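Tetmont sim gripper, read me first

Hi! I'm building a small two-finger arm on my garage bench, and Tetmont is the simulated half of it. I try every reach in here before the real motors get to hurt themselves (I've burned out 2 so far, sorry Drakico driver board). Last cleanup was 30 Jun 2018.

Views from the wrist camera, fingers open in all of them:

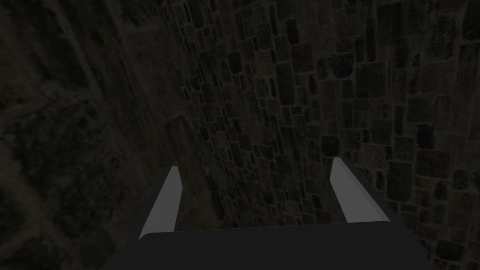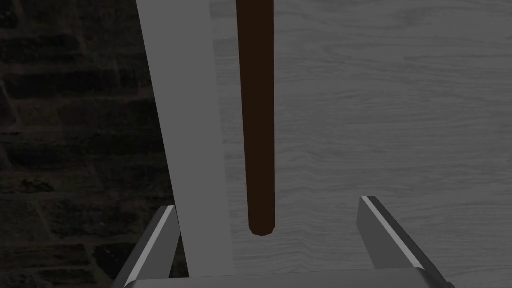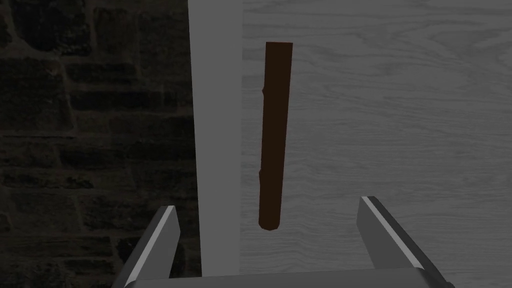 To run it, unzip the folder, open settings.txt and set the port to 1820, then start the viewer and after that the arm. Do it the other way around and the arm just sits there waiting, which had me swearing at a cable for a whole evening!

Runs stop after 100 steps. You can raise that, but my old laptop gets pretty hot. There are six joints in the file and the wrist one is still too stiff, so turn it down if yours shakes.

Still to do: finger friction, and a decent reset key. Use any of it however you like.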